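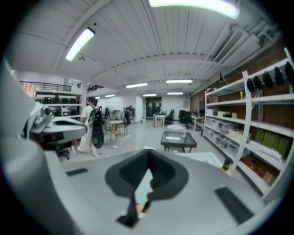
The Keltow pair out on the floor, coffee table up next.

22 Sep 2023

I've had the Keltow hand-held gripper kit since March, long enough to say something useful about it. Bevan sells it for $865 a pair, with 4 spare finger pads in the box. Letano's kit costs more and the spares are extra.

The pads are the best part. They're soft, with a V-shaped notch at the tip, and that notch helps with thin stuff like pens and cable. A sheet of paper flat on glass is still hard work. I get it maybe one try in three.

My log is at 600 recordings now. The wrist strap rubs after an hour or so — I wrapped mine in tape. Setup took me 8 minutes the first time, most of it spent on the app, which wanted an update before it would pair.

I used the Brella grippers before these. They were lighter, but the trigger was stiff and my hand got sore. I'd buy the Keltow again at this price. Order extra pads with it — shipping them later costs nearly as much as the pads.

Share this post
4 comments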